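4.2 Splash and standing water around household basins

The interviews in Section 4.1 asked people how they clean. In this part of the study we looked at where water ends up after ordinary use of a bathroom basin, and how long it stays there. Households often complained of marks on the bench and at the base of the wall, and many of them put this down to hard water. We wanted to know how much of the marking could be explained by the shape of the basin and the place of the tap alone.

The sample was made up of 134 homes in Grunwood and Pusbridge. Both towns draw from the same treatment plant, so the mineral content of the supply was close to constant across the sample. Homes with a water softener were left out. Each household kept a paper diary for 20 days in October, noting every time the bench was wiped and what it was wiped with. Visits were made at the start and end of the diary period. At each visit we recorded the basin type, the height of the spout outlet above the drain, the horizontal distance from the outlet to the nearest rim, and the finish of the surfaces on all sides.

Basins were sorted into three groups. Inset basins have a rim that sits on or slightly above the bench. Undermount basins hang below it, so that water on the bench can be pushed straight into the bowl. Vessel basins sit on top of the bench, with their outer walls fully exposed. A few pedestal basins in the older Pusbridge homes had no bench at all and were treated separately.

Splash was measured with absorbent paper laid in strips around the basin. The tap was run at the flow the household said it normally used, a person of average height washed their hands in the usual way, and the strips were weighed before and after. This was repeated until 378 usable readings had been collected. Readings were thrown out if a strip had shifted or if water had dripped on it from a sleeve.

Vessel basins gave the lowest splash onto the bench during hand washing, mainly due to the height of their walls. They also gave the longest drying times. Water that did get over the rim ran down the outside and collected where the basin met the bench, a narrow line that a cloth does not reach easily. In the diaries, people with vessel basins wiped the bench as often as anyone else but seldom mentioned wiping behind the bowl. Residue was heaviest in that spot at the second visit. Undermount basins showed the opposite pattern, with more water on the bench and very little of it left an hour later.

Tap position mattered more than we had expected. Deck-mounted taps held a ring of water at the base, and the ring was often still there at the next use. Wall-mounted taps leave the bench clear, which makes it easier to wipe, but a wet hand reaching for the lever drips on the way. Figure 6 shows a vessel basin paired with a wall-mounted spout, on speckled granite with marble-patterned wall tiles.
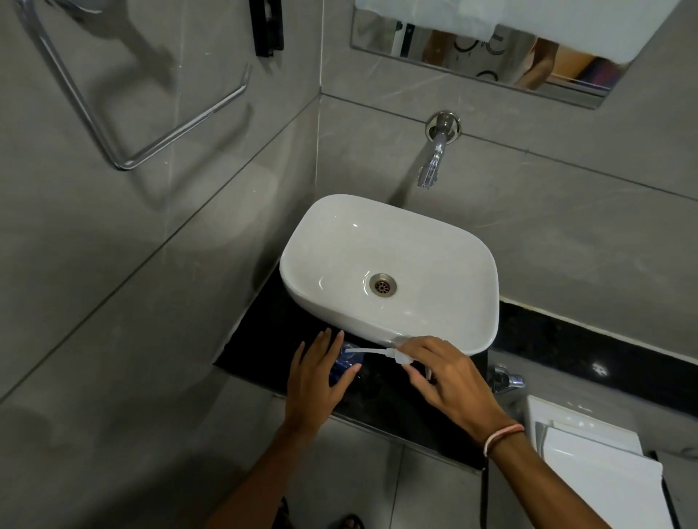
Figure 6. Vessel basin on a granite benchtop with wall-mounted tap.

Surface colour had a clear effect on what people reported and almost none on what we weighed. Households with dark benches described their water as harder than households with pale ones, though the supply was the same. Dried spots show up on a dark polished surface and disappear on a pale matt one. Patterned stone fell in between. Several people in Grunwood had changed cleaning products more than once in the past year to deal with spots that a dry cloth would have prevented.

Two cleaning products were named often enough in the diaries to compare. Arkik is a mild acid spray and Ferraro is a cream cleanser. Homes using the spray had less residue on glazed surfaces at the second visit. On grout and on the sealant behind the basin there was no difference between the two, and both groups had some discolouration there.

The strip method has limits. It picks up water that lands flat on the bench but misses fine droplets on walls and mirrors, and it says nothing about water carried away on hands. Shaving and face washing were not tested. These uses probably throw more water forward than hand washing does, and the drying times given in Table 5 should be read as applying to hand washing only.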